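Sorting by hand, and then not

Posted in December by the Stirkby bench blog | 4 comments

I packed fruit boxes at Druvley for 9 years before the arms came in. They do the plating now, the part where fruit goes onto the dish before it moves down the line. My job is to set out the fruit, watch, and stop things when a grip looks wrong.

The change was smaller than I expected in some ways. I still start at 8 and I still sweep up at the end. My wrists hurt less. My eyes hurt more, and I sit for 60 minutes at a stretch, which took getting used to. Two people from my old table moved to Rotent's loading side and say they like it – the pay is the same and there is more walking.

What I miss is the talk. At the long table you could chat all morning. At the bench you keep your eyes on the fingers. The Domański crates still get packed by hand, so I ask for those when I can.
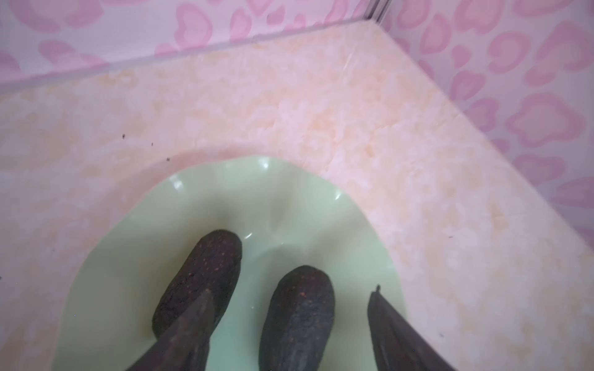

Avocados on the green dish, then the wider view of the bench.

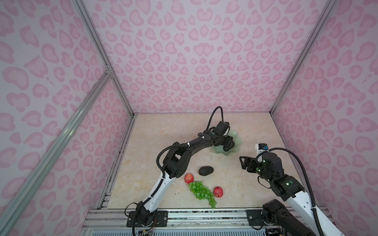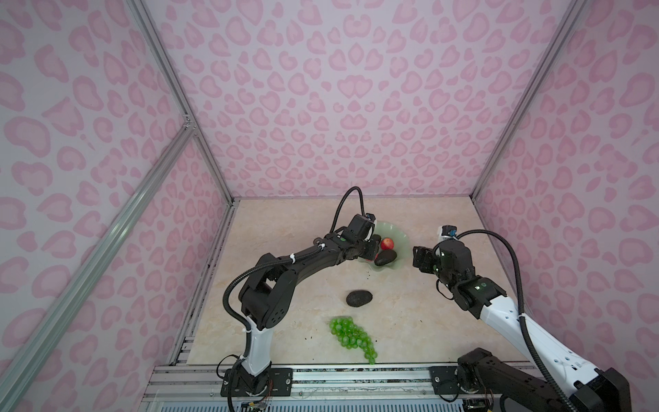

Did anyone lose their job over this?
Nobody was let go, but three people who left were not replaced, and the evening shift is shorter than it used to be.

Shares: 8 | Comments: 4

Contact | Copyright Stirkby bench blog | Back to top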